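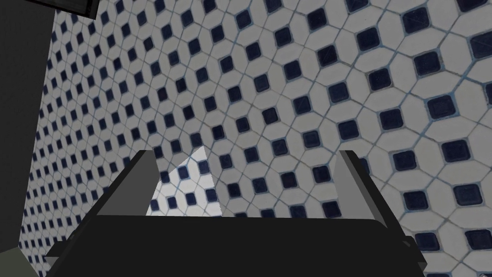 Home Workshop Classes Shop News Contact
Search this site Type a word and press enter Go

Progress report to the Cordier Fund – Stusley Jewelry Workshop

Where we are with the bench program

Dear Roos,

It has been a full and mostly happy spring, and I'm glad to have the chance to tell you how your grant is being used. You asked for plain news, good and bad, so I'll try to give you both, though I do tend to run on when the subject is silver!

The trainees have now finished 65 of the 100 brooches and pendants we promised for the first collection. Ezequiel Bustamante has been teaching stone setting in the mornings, and the bezels coming off the benches are a good deal cleaner than the ones I showed you in the winter. The enamel pieces are slower. We had trouble with tiny pits in the blue, and Ningsih Siregar spent several patient days washing and sifting the powder again before she was happy with a test piece. She has asked for a finer sieve, and I have said yes.

Money

We have spent $800 on sterling sheet and wire from Bullus, a little more than planned, as prices moved on us between the quote and the order. The pin backs and ear wires cost $186. I have held off on the second polishing motor until we see what is left in June – the old one is noisy but it runs.

Selling

Nele Baert has placed a small tray of earrings at Plonder, and the owner has already asked for more of the leaf pair in the smaller size. The necklaces have been harder to move. Riet Van Acker thinks the chains are too short for the people who come into that shop, and I suspect she is right, so the next batch will be longer.

Still to do

Thirty-five pieces, the printed cards with care instructions, and hallmarking for the heavier rings. We are also behind on photographs for the online shop. Do come by on a Sunday if you can, when the benches are open to visitors and the kettle is always on.

With warm thanks from all of us at the workshop

Recent items
Caring for enamel earrings
New leaf studs at Plonder
Evening class: your first bezel
Ring sizing at home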